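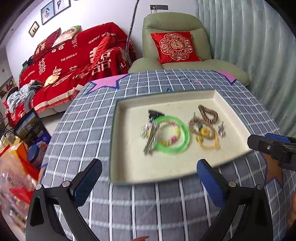

Plindside Mending and Making Club: members' diary pages

December, just after nine in the evening

Still buzzing! I meant to go straight to bed when I got in but I've made a pot of tea instead and I'm writing this at the kitchen worktop with my coat on, as the heating has gone off and I want to get it all down before I forget half of it.

So, the trinket sort. We have been talking about it since the summer, ever since the club was given the big haul from the house clearance in Clunthorpe, and every month something else got in the way (the quilt, then the roof, then the other quilt). Tonight we got going at last. Oana Hodoroagă put the blue-grey plaid cloth on, the tin of biscuits came out, and then came the trays, one after another, and I was as happy as I've been in weeks.

I do love a jumble. My favourite was the lid with the dark green rim and the speckled cream inside, partly for the lid itself, which I would happily keep on my own dressing table. It had such an odd lot of neighbours in it. A bright green bangle, the see-through kind, the exact green of lime jelly. A little bracelet of pink, white and yellow beads had got itself tucked in under the bangle, so you saw bits of it through the middle and thought at first the two belonged together. A plain black hair clip. A brown wooden bead bracelet that I put on straight away and had to be reminded to take off again. And a bit of silvery metal, rather like a key, which set everybody guessing. Mircea says it's off a money box. Oana says a suitcase. I say a diary, obviously!

The gold-coloured chain was my job. It was in a proper tangle, with a yellow pendant somewhere in among it, and I've been looking forward to a tangle like that all month. My gran's method: lay it flat, don't pull, find the clasp first, and use two pins to loosen the worst of the knot from the middle outwards. A drop of baby oil if it's being stubborn. I got perhaps a third of it free before we stopped for tea and I shall carry on next time. Mircea offered to "just give it a tug" and was sent to the other side of the room.

We've agreed how to sort things, after a fairly lively discussion. Whole bracelets stay whole, even the plain ones. Anything with a broken thread gets taken apart for beads and goes into the jars by colour. Odd earrings and small charms go in the button cabinet, top two drawers, for the brooch workshop. Cords get a wash in a mug of soapy water and are dried flat. Metal we can't identify goes in the Dobre tin, and Mircea Tudose has promised to go through it with his magnet and his books.

For the record, the jars hold 1275 beads so far, which I know as Oana kept a tally on the back of an envelope, bless her. She wants us to get to 3307, that being what she needs for the curtain she has designed for the hall doorway. She has it all drawn out on squared paper, waves at the bottom and a sort of sunrise at the top. It will weigh as much as a dog. I can't wait.

The pink paper stars with the blue outlines were on the table too and they look so cheerful against the check. I'd like to cut more of them and hang them on thread in the window with one bead at the bottom of each, something green if we can spare it. Must ask about card.

And I must say a word for the corner with the pale green armchair, my favourite seat in the whole place. The red cushion with the gold embroidery, flowers in a ring and the double happiness in it, looks splendid on that green, especially with the soft sage curtain next to it. I would never have put those colours together and now I want to do my whole front room that way. Oana thinks we could try a smaller version of the medallion in gold thread on felt. I said yes before she had finished the sentence.

To bring next time: the fine pins, baby oil, two clean jam jars, squared paper, the good scissors (in the Zolville bag, behind the door), ginger biscuits.

Tea's gone cold. Bed.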